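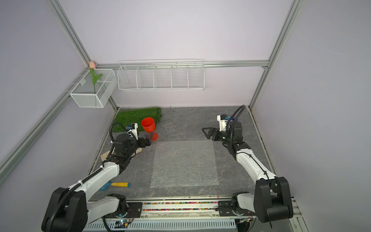

Let's start with the thing I get asked most at office hours, which is why your policy looks so good on the training loss and then does something daft when you run it. Nine times out of ten the answer is in how time works in your control loop, so this handout is mostly about time: when an observation was taken, when an action was computed, when the arm got told to do it. The two-arm cell is a nice place to think about it. Look at the orange-red cup, tipped over at an angle with the left gripper pointing at it, while the right gripper is wide open and has nothing in it. There's a little camera module on top of each wrist, more or less. So for that one moment you'd want two wrist images, two sets of joint angles and two gripper openings, all stamped with the same time. Do you get that for free? You do not! You get a bunch of streams that each arrive when they feel like it, and somebody (you) has to line them up.

Filed under: Course Notes > Robot Software > Week 7

Print this page | E-mail this page

Before anything else, a correction to the February version of these notes. I had the sign of the latency offset the wrong way round in the alignment section, and Maja Duda caught it. If you have the old printout, bin it. The code in the course repository was always right, so your assignments are fine.

1. Three clocks

I keep three times in my head and I'd like you to do the same. There's capture time, when the sensor did its measuring. There's arrival time, when your program got the data. And there's use time, when the policy read it. The trouble starts when you log arrival time and then quietly treat it as capture time for the rest of the project. I've done it. Petro did it for a whole summer, and he's a much more careful programmer than I am.

Joint encoders are quick, so the gap between capture and arrival is tiny and you mostly get away with it. Camera images are slow - they have to be exposed, read out, compressed, shipped over a cable, unpacked - and the gap is big enough to matter. Pair a fresh joint reading with a stale image and you're telling the network that the hand is already over there while the picture shows it still over here. It will happily learn that offset. Then you move to a different computer, the delay changes, and now the grasp misses by a bit every single time, always to the same side. If you see a miss with a consistent direction that follows the motion, check your timestamps before you touch the network.

What we do in Jondura (the logging library we use in this class, in case you skipped week one) is stamp everything as near to the driver as we can, and then resample when we build the dataset. Nothing gets resampled while recording. Please don't "tidy up" your logs as they come in. You can always throw information away later, and you can't get it back.

2. Lining things up

Pick one stream as the boss. I pick the slowest camera. For each of its images, you go looking in the other streams for whatever belongs to the same capture time. For joint positions you interpolate between the reading just before and the reading just after. For images you take the nearest one, and if the nearest one is too far off you mark the step as bad.

Grippers are the odd case. Opening width interpolates fine. The open/close command doesn't, because half of a close command means nothing, so hold the last value until a new one comes along. A few of you interpolated commands in the first assignment and got grippers that hovered in the middle looking undecided.

With two arms there's an extra wrinkle. Each arm has its own controller and its own idea of when "now" is. The two clocks drift apart over a session, slowly, and it's easy to miss because a short test looks perfect. Holger Westerberg wrote the little sync script in the tools folder, and it measures the offset at the start and at the end of a recording and draws a straight line between. Run it. It takes less time than reading this paragraph did.

3. Chunks of actions

Most of the policies you'll train this term don't spit out one action at a time. They look once and then predict a whole chunk of upcoming actions, and the robot plays some of them before looking again. This is great for smoothness and it hides the time the network takes to think. It also means the robot is running with its eyes shut for the length of whatever you play back.

So how much of the chunk should you play? Think about what could change in the meantime. If the hand is crossing open space, not a lot, and you can play a long stretch. When fingers are about to touch something that can roll, like a cup lying over on its side, quite a lot can change, and the first nudge may put the rim somewhere the old prediction knew nothing about. I'd rather you start short and work up. You'll see some jerkiness where one chunk hands over to the next, and the usual fix is to blend the overlap with weights that fall off with age.

Watch which direction your weights go, by the way. One popular recipe favors the oldest prediction for a given time step and another favors the newest. Both are called "temporal smoothing" by people in a hurry. Read the code.

And remember that while the network was thinking, the world kept going. The first few actions in a fresh chunk are for moments that have already gone by. Skip them! If you play them anyway, the arm backs up a hair each time a chunk lands, and you get a twitch with a very regular beat to it. You can hear it from across the room.

4. Two arms, one plan (or not)

Yusri Sopacua asked a good question after the last lecture, which was whether each arm should have its own policy. You can do it. It trains faster, and if one arm is only ever idle it's simpler too. The problem is handovers and anything where one hand holds while the other works. Two separate policies have no way to agree on who goes first, so sometimes both reach and sometimes both wait politely.

My advice for the project is a single policy with both arms' joints in the observation and both arms' commands in the output. Put them in a fixed order, left then right, and write that order down in the dataset file itself. Don't leave it in your head or in a chat message. Jytte Kirkegaard's group spent two days on a model that turned out to have been trained with the arms swapped in part of the data, and the loss curve was lovely the whole way down.

Whatever the policy asks for, a plain old safety layer goes between it and the motors. Ours is called Flidholm and does three dull jobs: it clamps joint speed, it keeps both wrists inside the box, and it stops everything if the two arms' predicted positions get too close. It doesn't know or care about your task. When it steps in, it writes a line to the log, and I want those lines in your report. A run that succeeded with the limiter firing constantly is a run I'd like to hear about.

5. Checking your data before you train

The class dataset, Ferkadent, has 3,278 episodes in it as of 4 May 2022. That's after cleaning. We started with 4,000, and nearly everything we dropped went for timing reasons: a camera that stalled, a clock that jumped, a gripper stream that started late.

For your own recordings, do this much:

- Plot the gap between one timestamp and the next for every stream. You want a flat, boring band. Spikes are stalls.
- Plot commanded against measured position for one joint, and slide one until they sit on top of each other. How far you slid it is your control delay. Write it down.
- Play back an episode with the images and a drawn overlay of the gripper pose side by side. If the drawing leads or lags the picture, go back to section 2.
- Look at the first and last second of each episode by eye. That's where the junk lives.

Then train something tiny overnight on a handful of episodes and see whether it can copy them. If it can't copy what it was shown, more data won't save you.

For next time

Read the Ngô notes on delay compensation, at least up to the part with the block diagram (the proof after it is optional and I skip it myself). Bring one plot of timestamp gaps from your own recording, on paper or on your laptop. Assignment 3 is due the same day, and I'll take late ones if you write to me before the deadline and not after it.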